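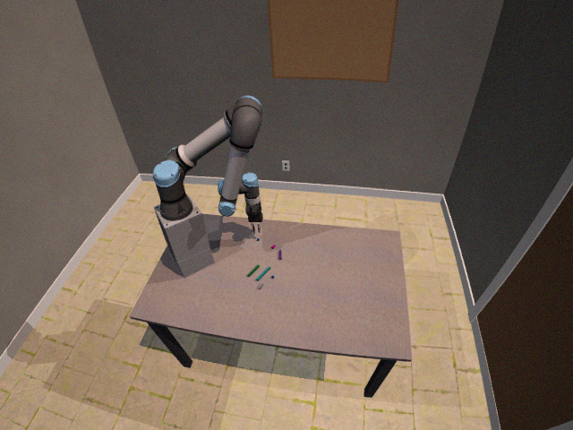 by Leilani Dunleavy

I spent all of Saturday and most of Sunday arguing about where a helicopter is allowed to land, and I would do it again tomorrow!

For anyone new to the blog, every fall I go to a two-day treaty negotiation exercise at Liapis Hall. It's for grown-ups, mostly teachers and retired people and a few grad students, and you get assigned to a delegation and handed a packet and off you go. I've been a trade minister and I've been a very bad interpreter. This year there were 61 of us and I finally, finally got put on arms control.

The setup was a conventional forces treaty between Vunska and Pradari, who share a long border and don't trust each other one bit. Stondska was hosting the talks and wanted everybody home by November with something signed. I was deputy head of the Pradari delegation under Pacita Quiambao, who used to negotiate school bus contracts and is terrifying (I mean that with love).

Going in, I assumed the hard part would be the big number. Each side was supposed to come down to 2,000 artillery pieces, and I had pages of notes on why we should hold out for more. Well, we settled the ceiling before lunch on Saturday. Vunska's people had the same cap in their instructions that we had in ours, and once both sides had made their speeches there wasn't much left to fight over.

Then we got to inspections and everything fell apart, and it was wonderful.

What counts as an artillery piece? Does a gun in a repair depot count? What about one on a train? What about one that belongs to the border guard, which Vunska swore up and down was a police force? Halldóra Eskildsen was leading for Vunska and she kept saying "the border guard is a civilian body" in the same pleasant voice, over and over, while Pacita slid their own budget annex across the table with the mortars highlighted in yellow.

The packet was 194 pages, by the way. I read it all. I read it on the bus and in the bathtub and the corner of the annex on depots is now permanently wavy.

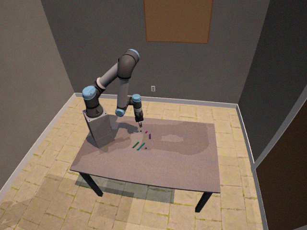

Robot arm above a table with small colored objects.

So, the helicopter. Under the draft, an inspection team could fly in at short notice and go to any declared site. Fine. But Vunska's version said the team had to land at "a designated point of entry," and the only one on their list was a civilian airport a full day's drive from the bases we cared about. A full day! You could move a whole battery in that time and still have a nice dinner. We wanted landing sites near each base. They said landing sites near bases were an intelligence risk, and I have to admit they had a point, since I was on the other side of the table thinking of exactly what I'd want to look at from the air.

I'd read before about how much of the real arms control treaties is given over to this kind of thing – notice periods, escorts, what equipment inspectors can carry, who pays for the hotel – and I had always skimmed it. I'm never skimming it again. The ceiling is a promise, and the escort paragraph is how you find out if anyone is keeping it. If you have ever looked at the protocols attached to the old Conventional Armed Forces in Europe treaty, you know how long they run, and on Saturday night I went back to my room and read them for fun. On purpose. With a bag of pretzels.

Our breakthrough, if I can call it that, came from Zoi Mavromatis on the Stondska team, at breakfast. She'd been pretty quiet all Saturday. She asked whether either side really cared about the airport or just about the hours. We both said the hours. So she wrote "hours" on a napkin and we worked from that: Vunska could pick the landing point, but the clock from notice to arrival at the gate was fixed, and if they blew through it the visit counted as a refusal, and a refusal could be raised in the joint commission the same day. Halldóra took it away for twenty minutes and came back with two edits, both fair.

After that we still had to agree on how many visits. We ended up with 49 across the life of the treaty, with the early ones bunched up in the first year, when all the equipment is being moved and destroyed and there's the most to see. I'd wanted more up front. Pacita told me to stop while we were ahead.

The border guard mortars got in too! They go on a separate list with their own reporting date, so that Vunska can go on calling them police equipment at home. I thought this was a bit of a cheat when it was proposed, and by the signing I had decided it was my favorite article. Everybody knows what's on the list. Everybody gets to give the speech they need to give.

We did lose one. Stored equipment over a certain age can be inspected only by prior agreement, and I'm sure that will come back to bite Pradari someday. Anastasia Kyriakidis, our legal adviser, wrote a very stiff side letter about it and read it aloud at the closing session, and I clapped too early.

If you've been thinking of trying one of these, please do. You don't need a background in any of it, just patience and decent shoes, and the coffee at Liapis Hall has improved a lot. I'm putting together a short reading list on verification for a couple of people who asked me in the parking lot, and I'll post it here once I've found where I packed my notes. Next year I'm asking for Stondska. I want to be the one with the napkin.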